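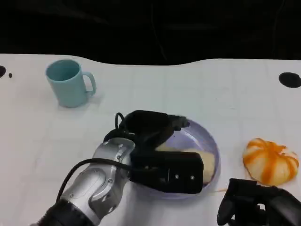

4. Setting up the Skuler filter coffee maker

4.1 Before first use

Remove all tape and packing material from the machine, the water tank and the filter basket. Keep the carton until the end of the return period.

Wash the filter basket, the lid and the carafe in warm water with a little dish soap. Rinse and dry them. Do not put the water tank in the dishwasher.

Place the machine on a level surface, at least 3 inches from the wall. The vent at the rear must stay clear. Do not place the machine under a low cabinet while it is brewing, as steam leaves through the lid.

CAUTION: Do not connect the power cord until the water tank is in place.

4.2 Rinsing the machine

1. Lift the tank lid and fill the tank with cold water to the MAX line.
2. Close the lid. It clicks when it is seated.
3. Place the empty carafe on the warming plate.
4. Plug the power cord into a grounded outlet. The Power light blinks.
5. Press Rinse. Do not add coffee or a paper filter.
6. Wait until the light stops blinking, then empty the carafe.
7. Repeat until you have run 3 full tanks.

Note: The first tank may have a slight smell. If you still notice it after the last tank, run a rinse with fresh water the next day.

4.3 Setting the water hardness

The machine leaves the factory set to Medium. If your tap water is hard, change the setting now. The descale reminder depends on it.

1. Hold Rinse and Power together until all lights come on.
2. Press Rinse to move between Soft, Medium and Hard.
3. Press Power to save.

If you do not press a button, the machine goes back to standby and keeps the old setting.

4.4 Brewing into a mug

The Cluswood mug stand is sold separately. It replaces the carafe and fits mugs up to the height marked on its side.

1. Remove the carafe and slide the stand onto the warming plate.
2. Turn the selector to Single.
3. Fill the tank to the Single line and add ground coffee to the filter.
4. Set the mug in the center of the stand and press Start.

CAUTION: The mug and its contents will be hot. Do not remove the mug until dripping has stopped.

The warming plate stays off in the Single position. Do not use travel mugs with a narrow opening.

4.5 Replacement parts

Filter baskets, tank lids and stands can be ordered from Hodulholm. Give the model number printed under the base. For the rated 700 W model, order the Sikora basket only. The older basket does not seal.

Section revised 21/11/2023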